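Virka im Test: Was der Tischroboter kostet, wenn er schon bezahlt ist

Im Juli stand im Budget eine Zeile: »Greifarm, Virka, komplett«. Das Wort »komplett« stammte aus dem Prospekt von Haltier, und ich habe es aus Bequemlichkeit übernommen. Nach 30 Arbeitstagen mit dem Gerät würde ich es streichen.

Die Mechanik ist ordentlich. Der Arm fährt leise und hält seine Kalibrierung. Die Software zeigt drei Kamerabilder nebeneinander und darunter ein Protokollfenster, das sehr gesprächig ist, solange alles läuft, und bei Fehlern zur Diskretion neigt. Wer nur einen Laptop einplant, wird fluchen. Ein breiter Monitor gehört in den Antrag, ein zweiter schadet nicht.

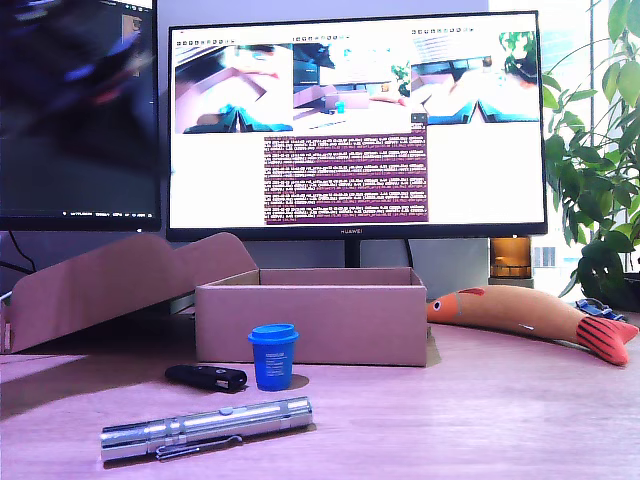

Was im Angebot fehlt

Übungsobjekte. Ondis verkauft dafür einen Satz mit 21 genormten Teilen, zu einem Preis, bei dem man Gold vermutet. Wir nehmen Taschenlampe, Deckelbecher, offenen Karton und einen Spielzeugfisch. Der Fisch ist didaktisch jedem Normteil überlegen.

Teurer ist die Zeit. Mein Kollege Benoît Texier hatte für das Einrichten einen Nachmittag angesetzt, gebraucht haben wir 11 Tage. Auch den Platz sollte man großzügig rechnen: Ein Schreibtisch ist danach keiner mehr.

Kaufen?

Ja, mit 30 Prozent Reserve und ohne Wartungsvertrag im ersten Jahr. Ersatzfinger bei Deschamps gleich mitbestellen, die Lieferzeit ist eine Zumutung.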